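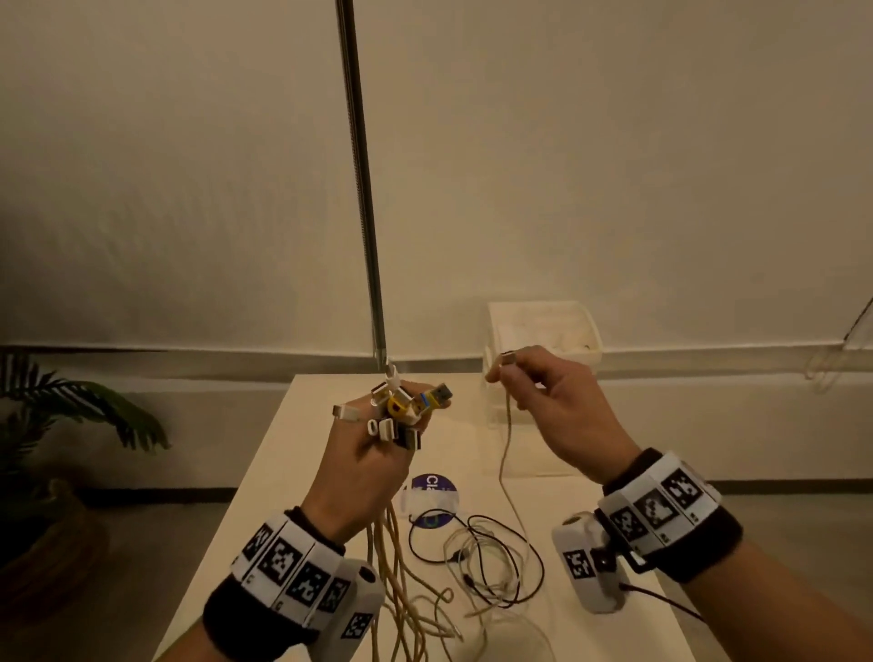 Suchbegriff eingeben Suchen Erweiterte Suche

3 Kabel sortieren, bündeln und beschriften

Dieses Kapitel erklärt, wie Sie lose Kabel am Tisch ordnen, bevor Sie das Ordnungssystem Gandeveck einrichten. Lesen Sie bitte zuerst das ganze Kapitel und beginnen Sie dann mit der Arbeit. Für einen normalen Haushalt brauchen Sie dafür 40 Minuten. Wer viele Jahre lang alle Kabel in dieselbe Kiste gelegt hat, soll lieber einen Abend einplanen.

3.1 Was Sie brauchen

Einen hellen Tisch mit freier Fläche. Auf weißem Untergrund sieht man dünne schwarze Kabel sehr gut, durchsichtige und weiße Kabel leider weniger gut. In diesem Fall legen Sie ein dunkles Tuch unter.
Eine flache Schale für Kleinteile (Adapter, Schutzkappen).
Einen Behälter aus Kunststoff für die Kabel, die Sie noch nicht geprüft haben.
Die Klettbänder und die Etiketten aus dem Gandeveck-Beutel.
Einen weichen Stift, der auf Kunststoff schreibt.

Hinweis: Die Etiketten tragen auf der Rückseite die Bestellnummer 555. Bitte heben Sie ein leeres Etikett auf, dann finden Sie die Nummer bei der Nachbestellung leichter.

3.2 Vorbereitung

1. Ziehen Sie alle Kabel von der Steckdose und von den Geräten ab. Fassen Sie dabei immer den Stecker an und nicht die Leitung.

2. Stellen Sie den Behälter mit den ungeprüften Kabeln hinten auf den Tisch oder an die Wand. Vorne soll Platz für beide Hände bleiben.

3. Nehmen Sie alte Aufkleber, Folien und Verpackungsreste vom Tisch. Kleine durchsichtige Teile werden zwischen den Kabeln schnell übersehen.

VORSICHT! Kabel mit Netzstecker gehören nicht in dieselbe Sortierung wie Daten- und Ladekabel. Legen Sie diese getrennt und prüfen Sie die Isolierung. Ein Kabel mit sichtbarem Riss darf nicht mehr verwendet werden, auch nicht mit Klebeband.

3.3 Einen Knäuel lösen

Ein Knäuel entsteht meistens bei den Steckern, weil diese sich wie kleine Haken verhalten. Darum fängt man bei den Steckern an und nicht in der Mitte.

1. Legen Sie den Knäuel flach auf den Tisch. Nicht schütteln.

2. Suchen Sie die Enden und nehmen Sie die Stecker, die schon frei sind, in eine Hand. Die Stecker dürfen zwischen den Fingern liegen wie ein kleiner Strauß. Die Leitungen lassen Sie einfach nach unten hängen, auch über die Tischkante.

3. Mit Daumen und Zeigefinger der anderen Hand fassen Sie den nächsten Stecker. Heben Sie ihn an, bis die Leitung in einem lockeren Bogen hängt. Jetzt sehen Sie, wo sie noch festgehalten wird.

4. Führen Sie den Stecker durch die Schlaufe zurück. Wenn Sie Widerstand spüren, hören Sie auf und lockern zuerst die Schlaufe.

5. Wiederholen Sie die Schritte 3 und 4, bis der Knäuel offen ist.

Hinweis: Bei sehr dünnen Kabeln ist die Stelle direkt hinter dem Stecker empfindlich. Knicken Sie diese Stelle nicht.

Hinweis: Steht auf Ihrem Tisch eine Lampe oder eine Stange, achten Sie bitte darauf, dass keine Leitung um diese herum geführt ist. Sonst ziehen Sie beim Lösen die Stange mit.

3.4 Nach Stecker sortieren

Wir empfehlen, nach der Form des Steckers zu sortieren. Die Farbe des Kabels hilft wenig, weil viele Kabel beige oder weiß sind.

USB-A: der breite, rechteckige Stecker. Die Zunge im Inneren kann blau oder andersfarbig sein. Eine blaue Zunge weist oft auf die schnellere Ausführung hin, eine Garantie ist sie aber nicht.
USB-C: klein, oval, von beiden Seiten steckbar.
Runde Stecker: meistens Stromversorgung oder Ton. Diese bitte nur dann bündeln, wenn Sie das Gerät dazu kennen.
Alle anderen Stecker: in eine eigene Gruppe legen und später entscheiden.

Hat ein Kabel 2 verschiedene Enden, zählt das kleinere Ende. So liegt ein Kabel von USB-A auf USB-C in der Gruppe USB-C.

3.5 Bündeln und beschriften

1. Legen Sie das Kabel in weite, lockere Ringe. Der Ring soll etwas größer sein als Ihre Handfläche.

2. Schließen Sie das Klettband, ohne die Leitung zu quetschen. Ein Finger muss noch darunter passen.

3. Schreiben Sie das Gerät auf das Etikett, zum Beispiel »Drucker« oder »Kamera alt«. Kennen Sie das Gerät nicht, schreiben Sie den Monat auf, zum Beispiel »August«. Was ein Jahr später noch niemand gesucht hat, kann in die Sammelstelle für Elektroschrott.

4. Kleben Sie das Etikett eine Handbreit hinter den Stecker und drücken Sie es gut an.

5. Stellen Sie das Bündel hochkant in das Fach. Der Stecker zeigt nach oben.

VORSICHT! Wickeln Sie Kabel nicht um das Netzteil. Die Leitung kann am Gehäuse brechen, und man sieht den Bruch von außen oft nicht.

Die Einteilung der Fächer finden Sie in Kapitel 4.

Text und Überarbeitung: Tania Howlader, Bastien Carré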